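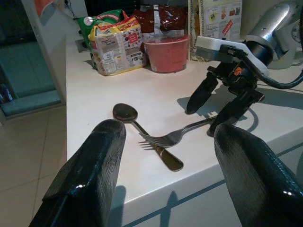 Garfo e colher de metal cruzados sobre uma bancada branca.

O peso certo de um talher

Por que voltamos a comprar garfos e colheres avulsos, e o que olhar antes de levar um faqueiro para casa

Durante muito tempo, o faqueiro foi presente de casamento. Vinha numa caixa forrada, ficava no armário da sala e saía de lá no Natal. No dia a dia comia-se com o que havia na gaveta: peças de conjuntos diferentes, uma colher herdada da avó, dois garfos que sobraram de uma mudança. O faqueiro bom envelhecia sem uso e o outro ia diminuindo, porque colher de chá some em qualquer casa.

Esse arranjo está acabando. Os apartamentos ficaram menores, e quase ninguém guarda dois jogos completos. Quem monta cozinha hoje costuma comprar um só, para a semana e para as visitas, e por isso passou a fazer perguntas que antes ficavam com os donos de restaurante.

Bonifacio Cantero vende talheres há 16 anos. Começou numa banca de feira e hoje tem a Turkden, uma loja estreita com 2.091 modelos no catálogo, a maioria vendida por peça. Ele pede ao cliente que feche os olhos e segure o garfo como se fosse comer. “A pessoa olha o desenho do cabo e esquece que vai passar anos com aquilo na mão”, explica. Um garfo com todo o peso no cabo escorrega para fora do prato quando é apoiado na borda. Com o peso na ponta, cansa o pulso.

A espessura é o segundo ponto. Talher fino demais entorta no sorvete e na abóbora mal cozida. Para testar, basta apoiar a ponta do cabo na palma e forçar de leve a parte mais estreita, logo antes da concha ou dos dentes. Se ceder ali, vai ceder em casa.

Depois vem o aço. Os números gravados em alguns talheres, como 18/10 ou 18/0, indicam as porcentagens de cromo e de níquel na liga. O níquel ajuda na resistência à corrosão e dá um brilho mais quente. O aço sem níquel é mais barato, gruda no ímã e mancha com mais facilidade, mas aguenta bem o uso se for seco logo depois da lavagem. As facas são um caso à parte: a lâmina precisa de um aço mais duro, que segure o fio, e é normal que apareçam nela os primeiros pontos de ferrugem.

Soo-ah Yang desenha talheres para a Puvholm e passou boa parte do último ano trabalhando numa única peça, a colher de sopa. 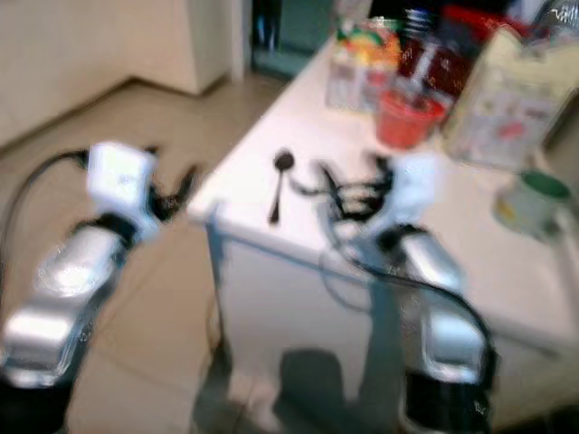 O problema, diz ela, é que a colher de sopa faz serviços demais. Serve para tomar caldo, comer arroz, mexer a panela, medir farinha. Uma concha funda segura bem o líquido, mas obriga a inclinar a cabeça para esvaziá-la. A rasa entra fácil na boca e derrama no caminho. “Fizemos dezenas de versões em que a diferença era menor que a unha do meu dedo mindinho, e mesmo assim dava para sentir”, conta.

A designer cresceu numa casa onde se comia arroz de colher e acompanhamentos com pauzinhos, e se espanta com a pouca atenção que os faqueiros ocidentais dão à colher. Nas lojas, é o garfo que fica na frente. No Brasil, onde muita gente almoça arroz e feijão de colher quando está sozinha em casa, a escolha deveria começar por ela.

Cor e acabamento são assunto de gosto, com algumas ressalvas. O polimento espelhado mostra cada risco nos primeiros meses e depois fica com uma névoa uniforme, que muitos preferem ao brilho original. O escovado disfarça melhor. Já os talheres coloridos ou dourados dependem do processo usado para aplicar a cor. Tinta comum descasca; revestimentos mais duros duram anos, desde que fiquem longe da esponja de aço. Convém perguntar na loja e guardar a nota.

Quanto à quantidade, Cantero recomenda 4 peças de cada tipo para quem mora sozinho e o dobro para um casal, com colheres de chá sobrando. Comprar avulso sai um pouco mais caro no começo, mas permite repor. Antes de fechar a compra, vale perguntar há quanto tempo o modelo está em linha. Na Turkden, os mais antigos ficam nas gavetas de baixo, ao lado do caixa, e é preciso pedir para ver.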